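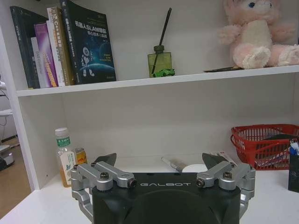 RADTON – The Radton public library will stay open until 8 p.m. on weeknights from September, after the town council approved extra money for staff and heating at its last meeting before the summer break.

The change ends four years of early closing. The main branch on Skaka Street has shut at 5 p.m. since its evening hours were dropped to save money, and the smaller branch in Bradberg has opened only in the mornings. Under the new plan, Bradberg will get three afternoons a week. Saturday hours stay the same at both sites.

The library said 953 people answered a survey on opening times this spring. Evening hours came out as the most common request, ahead of longer weekend hours and more computers. Many of those who asked for evenings said they worked outside Radton and got home after the doors were locked.

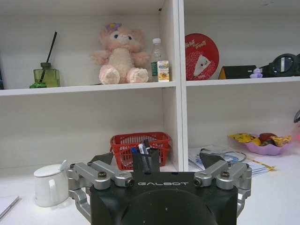
Borrowing rules will change as well. The limit on adult cards goes up to 13 items at a time, and most books can be kept for four weeks instead of three. New titles will still go out for two weeks only – the library said waiting lists for those are already long. Late fees for children's books were dropped last year and will not come back.

Two part-time jobs will be created to cover the evening shifts. The posts will be advertised in July on the town website and on the notice board at the main branch. Training takes place in August.

Part of the money will go toward the local history collection, which has been in storage since a roof leak damaged the reading room at the back of the building. The collection includes school registers, farm maps and back issues of the old weekly paper. The roof has been repaired, but the room still needs new flooring and a dehumidifier. The library expects to reopen it before the end of the year and said anyone who needs a record sooner can ask at the front desk, with a few days' notice.

The bus company Makori said it would move one of its evening departures to fit the later closing time. The last bus from Skaka Street to Bradberg now leaves at 7:40 p.m. From September it will leave at 8:15 p.m. and stop at the library, the health center and the rail station. The fare does not change.

The council set the later hours for a trial period of one year. Visitor numbers will be reviewed next summer, and the evening opening could be cut back if fewer than 60 people a night use the building on average. The Bradberg afternoons are not part of the trial and have been funded for two years.

Library cards are free for anyone who lives, works or goes to school in Radton or Bradberg. Applicants need to bring proof of address or a letter from an employer or school. Cards issued before the change remain valid.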